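Handheld sync trial: first results

The lab took delivery of two Sornila handhelds in place of the paper log sheets. Both units ran firmware dated 28 March 1999. The Sornila talks to a desktop PC over a serial cradle and holds 700 log entries before the oldest are overwritten.

Battery life came out at 14 hours with the backlight off. With the backlight on, the low battery warning appeared before the end of a shift. Alkaline cells only; rechargeables report the wrong charge level.

Sync is the weak point. A full log takes 20 minutes to transfer, and the Zilloseo desktop software must be in the foreground the whole time. If the screen saver starts, the transfer stops and has to be run again from the first entry. Turn the screen saver off on the cradle PC, which is named Narnia on the lab network.

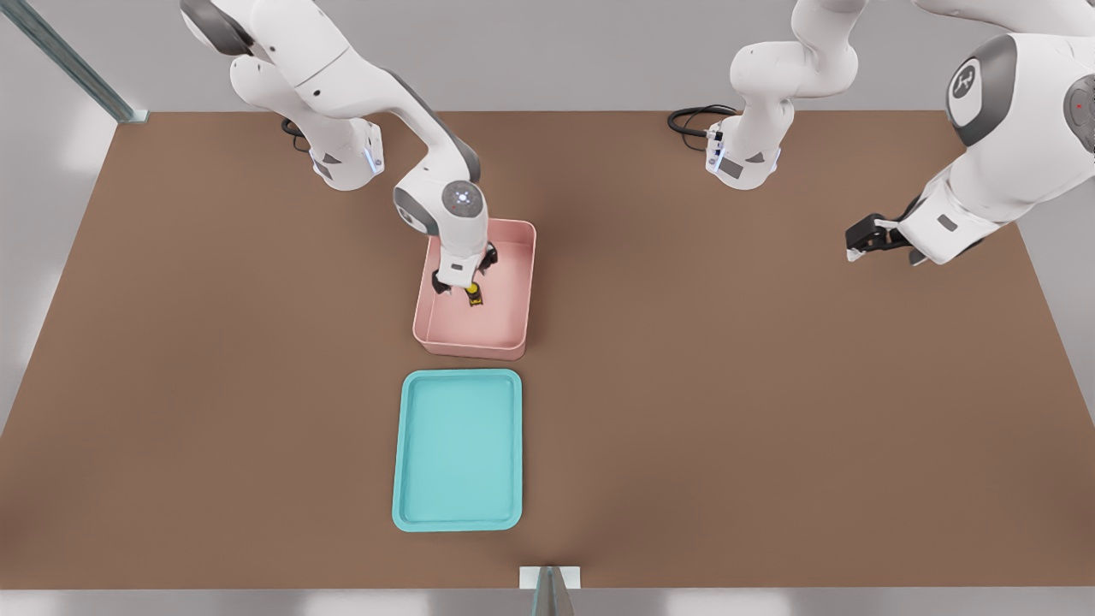
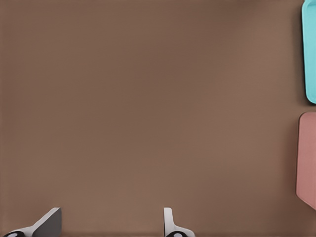

Entries keyed in while the unit is in the cradle are not saved. Wong has confirmed the fault and lists a fix for the May firmware. Until then, lift the unit out, wait for the beep, and then type. The date field also accepts two-digit years only, so check the year column after each import.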